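Skeltis opens its doors, lets visitors try the grippers

Posted Sunday, July 23, 2023

Skeltis held its first open day this weekend and the line was out to the parking lot before the doors opened. 300 tickets, all free, all gone by the middle of the week. A second day is being talked about but no date yet.

The company moved into the old Nikolaidis building in May and has kept pretty quiet since. Neighbors knew there were robots in there. Not much else. So a good crowd of locals, plus students, plus a few people from Cakico, the packaging firm across the road, who wanted to see if any of this could pack a box.

Answer to that one: sort of. The morning demo had an arm folding a carton flat and standing it back up again. It dropped the first one, got the second, got the third. Big cheer for the third. Then a kid in the front row asked it to do a pizza box and the crew had a go with that too. Did not go well. The box is now on a shelf in the lobby, signed by everyone on shift.

The part most people came for was the hand-held work. Skeltis teaches its arms from people - someone picks up a gripper, does the job by hand, and the recordings go into training. The project is called Brerimeo and the counter on the lobby wall read 2,559 recorded tasks when the doors opened. Folding, sorting, stacking, opening jars. Lots of jars.

Aileen Manalo, who runs the Brerimeo floor, gave the talk before each tour. Short and to the point. "You have been practicing how to pick up a cup your whole life," she told the 11 o'clock group. "The arm started Tuesday."

She said the hardest thing to teach is knowing when to stop. People ease off before a lid goes too tight and mostly can't say how they knew. The recordings get at some of that, she said, and the rest is repetition. Somebody asked how much repetition. "Ask me next year."

Tours went through in groups of 17, which was too many for the back room, and by early afternoon the staff had started splitting them in half. That helped a lot. Waits got longer though, and the coffee cart ran out of milk and then out of coffee. The 3 o'clock tour left closer to 4.

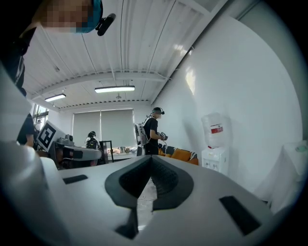

Can someone with no robot experience use one of the hand-held grippers?
Most people get the hang of it in a few minutes, according to Manalo. First-timers tend to squeeze too hard and move too fast, so Skeltis starts them on soft things like sponges and rolled socks before anything that can break.

Visitors 12 and up got a turn at a practice table near the entrance, with a staffer next to them. 2 minutes each, strictly timed. Socks into a bin, sponges into another bin. Harder than it sounds, going by the faces. One retired mail carrier cleared the sock pile with time left over and was offered an application form, only half as a joke.

Not everyone came away sold. A couple of warehouse workers in the afternoon group asked straight out about jobs and whether the arms were meant for places like theirs. Manalo said the first machines are going to a site that can't fill its night shift and that she'd rather get the question now then later. They talked for a good while after the tour moved on.

Skeltis is also looking for paid part-timers to record tasks on evenings and weekends. No experiance needed, training is on site, and left-handers are especially wanted - the company says it is short on them. Forms are at the front desk during business hours.

Parking on the north side of the building stays closed until the resurfacing is done. Use the Cakico lot after 5.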